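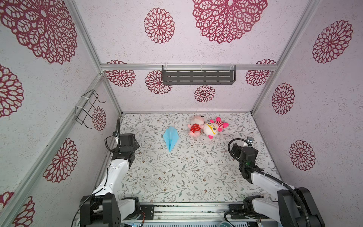

Two Prints and a Plain Blue

Raelene Sheehan keeps her paper samples in flat drawers, sorted by scale. Big flowers are at the bottom, where the drawers are deepest. Stripes and checks sit in the middle. The top drawer holds what she calls the quiet prints – vines, seeds, dots, small leaves – and it is the one that sticks when you pull it because she opens it more than any other.

Sheehan has been helping people in Pesimstead pick out wall coverings and table linens for 22 years. Her shop on Quinlan Street has one narrow window and a long cutting table, and most customers come in with the same question. They already own one patterned thing they love and want to know if they can have another.

Her answer is usually yes, as long as one of the two is much larger than the other. A wall of big crimson flower medallions on pale pink or lavender can stand up to a floor or tabletop in a fine gray-green vine. The medallions read from across a room. The vine reads from arm's length. Put two medallion prints together and the eye keeps jumping between them.

She also looks at the ground color before she looks at the flowers. If both backgrounds are pale, the prints have something in common before a single petal is considered. A rust or brown blossom in the smaller print will pick up a dark red in the larger one, even when the two shades are a long way from matching.

"I don't want them to match," she said. "I want them to have met before."

Getting the repeat right

Large medallions cause trouble at corners. On a long wall the repeat takes care of itself, but in an alcove, a closet or a box-shaped nook there may only be room for a few full motifs, and some will be sliced at the edges. Leonie Hapeta hangs paper for a living and has done most of the small rooms Sheehan has sold paper for. She starts by taping a loose length to the back wall and leaving it there overnight.

Hapeta likes a whole flower high on the back wall, a little off center, and lets the partial ones fall into the corners. She does not try to carry a medallion around a corner so that both halves line up. Old houses are never square enough, she said, and a near miss looks worse than a clean break.

Textured panels are more forgiving than flat paper. The raised surface hides a seam, and a panel can be taken down and turned if the first try puts a flower in the wrong place. They do hold dust, so she runs a soft brush over them in September and again when the windows are opened in spring.

A lined nook of this kind cost one of her customers $300 in materials last year. Hamish Hoani, who paid it, had wanted somewhere to display his daughter's toys and paper models. He spent another two weekends changing his mind about the floor covering. The first was a plaid, and he gave it to his brother.

Small things on a busy surface

A patterned surface is hard on small objects. Anything with its own fine pattern will sink into a vine print. A plain piece in one flat color will not, and light blue does especially well because it appears in neither the crimson nor the gray-green.

Size matters less than outline. A folded shape with straight edges shows up against curling stems even when it is only a few inches across. Sheehan suggests setting it at a slight angle. Lined up with the edge of the mat, it starts to look like part of the print.

Toys are easier. They tend to come in strong colors, and a polka-dot dress or a striped body is bold enough to hold its own. Reds and pinks also tie back to the walls, so a doll placed toward the rear gives the medallions some company lower down. 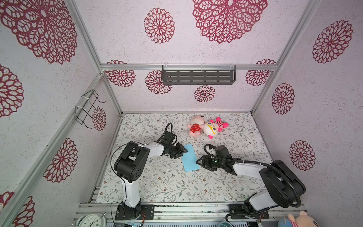 Light blue over gray-green vines, with a red polka-dot dress and a pair of yellow glasses farther back.

Soledad Valdovinos, who teaches a home sewing class in Culham, tells her students to try the same thing with cloth before they buy anything. She has them lay a plain napkin on a printed tablecloth, take three steps back and squint. If the napkin disappears, it goes back in the drawer and another comes out. She owns more than 900 napkins, most of them from estate sales, so the class has plenty to work through.

Her one firm rule is to iron first. A crease throws a shadow, and on a white ground the shadow shows up before the pattern does. Mats with a backing can be rolled face out for a day with the printed side up against the curl, then left flat under a few books.

Valdovinos's spring class starts Wed 28 February. Students should bring one printed cloth, one plain one and an extension cord for the iron.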